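Pratero Short Courses
Setting Out and Using a Work Surface
Handout 6: Covered and gridded tables

What this handout covers

Session 6 deals with the table top itself: what to cover it with, how to mark it out, where to put things on it, and how to keep the side table from becoming a dumping ground. Read it before the practical. You will need a steel rule, a soft pencil, scissors and a notebook. Paper and tape are supplied in the Curham room.

The earlier handouts dealt with benches and lighting. If you missed Handout 4 (bench heights), copies are in the rack by the door.

6.1 Why cover a table

A bare table top has its own marks, joints and shine. These get in the way when you want to see where a thing is or whether it has moved. A covering gives one plain colour from edge to edge and can be thrown away when it is dirty or torn.

Brown paper is the usual choice on this course. It is cheap, it takes pencil and tape, and it does not glare under strip lights. Light and dark objects both show up on it. White paper shows every crumb and pencil smudge, and pale crockery tends to disappear against it. Cloth moves when you lean on it. Plastic sheet is easy to wipe but reflects the lamps.

Heavier paper lies flatter. Thin paper ripples when the tape goes on and is hard to get flat again.

6.2 Laying the paper

Clear the table and wipe it. Let it dry fully.

Roll the paper out with the curl facing down. Leave a margin over each edge, fold the margin under and tape it to the underside of the table. Start at the middle of a long side and work outwards to the corners. Do the opposite side next, pulling gently, then the two ends.

If two widths are needed, overlap them by a thumb's width and put the join where a grid line will fall. The tape then covers the join and there is one less edge to catch a sleeve.

Where something is fixed to the table, cut the paper round its base. Make the cut slightly small and trim back. A gap filled with scraps of paper will lift within a week.

6.3 Marking the grid

The grid is laid in coloured tape over the paper. Blue is used in the Curham room. Any colour will do if it stands out from the covering and from most of the objects you mean to put down.

Decide the cell size first. A cell should be wider than the largest thing that will stand in it, with space left to get hold of that thing from any side. For kitchen bowls, mugs and small boxes, large cells are better than small ones. Beginners nearly always make them too small.

Worked example. The Boychuk table is laid out with square cells of 16 cm, in 6 rows of 6.

Area of one cell: 16 x 16 = 256 square cm
Area of one row: 6 x 256 = 1,536 square cm
Area of the whole grid: 6 x 1,536 = 9,216 square cm

Each side of the grid is 6 x 16 = 96 cm. Work these out on paper before cutting any tape.

To mark out:

Find the centre line of the table and pencil it lightly along the full length.

Measure from the centre line outwards in both directions. Do not measure from the table edge, which may not be straight.

Tick each line at both ends and once in the middle.

Lay the tape in one pull from end to end. Hold it just above the paper, line it up with all three ticks, then press down from the middle.

Lay all the lines in one direction before starting on the other.

Check the diagonals of the four corner cells. If the two diagonals of a cell differ by more than 3 mm, lift one line and lay it again.

Tape has width. Measure to the same edge of the tape every time, and write down which edge you used. The Killus method, which some of you will have met elsewhere, measures to the centre of the tape. It gives good results but is slower. Either is accepted in the practical, but mixing them is marked down.

6.4 Naming the cells

Rows are counted from the far side of the table towards you. Columns are lettered from the left. The far left cell is A1, and the one nearest you in the same column of the Boychuk table is A6.

Write the names in the notebook and not on the paper. Letters on the surface are one more thing to look at and are soon rubbed off.

State which side you are standing on. Two people facing each other across a table will give the same cell two different names unless this is agreed first.

6.5 Placing objects

A position is recorded by cell and then by place within the cell: centre, near line, far line, left line or right line. "B2, near line" is enough for most purposes.

Round things such as bowls are placed by the foot and not by the rim. The rim overhangs, and from a standing position it hides the foot and part of the tape. Crouch until your eye is level with the table to check. Beginners who look only from above usually place a bowl too close to the line in front of it.

Keep the foot of the bowl off the tape. Two layers of tape at a crossing can be enough to make a light bowl rock.

Colour should be noted for the inside and outside separately, as glazed and moulded ware often differs. Write what you see in plain words, for example "mint green inside, blue-grey outside". Do not write "green bowl" if there are two green bowls in the cupboard.

The grid also looks different depending on where you stand. Cells close to you look larger and the lines running away from you seem to draw together. The cells are all the same size. Trust the tape when judging distance, and count rows if you are unsure.

Figure 1. Pale green bowl on the papered table, second row from the top, set just above a horizontal line. Side table on the left.
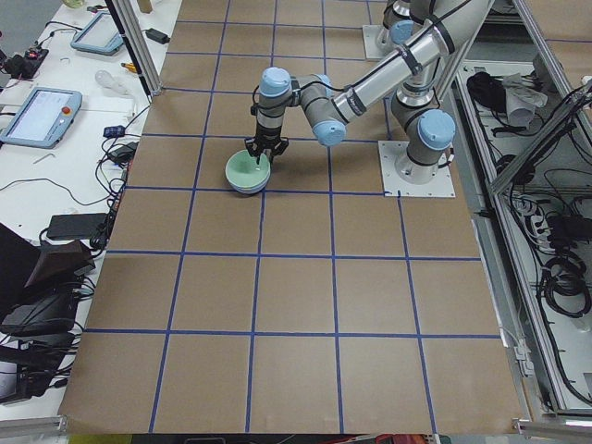 6.6 The side table

Anything that is not being placed belongs on the side table. This includes hand tools, controls, spare bags and whatever you were holding when you came in. The main surface should hold only the objects in your notes and any fixed equipment.

Put the side table along one long edge so that everything can be reached without leaning over the grid. A white top is useful because small tools show up on it. Keep controls with a stop button nearest to hand, button uncovered, and do not stack anything on top of them.

Side tables fill up. Clear yours at the end of each exercise, and return cutters and drivers to the drawer with handles facing out.

6.7 Care and replacement

Brush the paper with a dry hand brush. Do not use a damp cloth, which raises the surface and loosens the tape.

Small tears can be patched from above with a square of the same paper. Once a cell has more than one patch, replace the whole sheet. The sheet laid in March on the second Curham table lasted 19 sessions, which is good going for a room in daily use.

Lift old tape slowly and fold it back on itself. If it brings the paper with it, stop and renew the covering.

6.8 Practical task

Work in pairs. Cover and grid one table to the Boychuk layout. Place four objects from the cupboard, record their positions, clear them away, and hand your notes to another pair, who will put the objects back from the notes alone. Measure how far each object is from where it started.

Allow 67 minutes, including clearing up. Notes and measurements go in the tray marked Handout 6.

Reading for next time: Handout 7, Shelves and cupboards, sections 7.1 to 7.3.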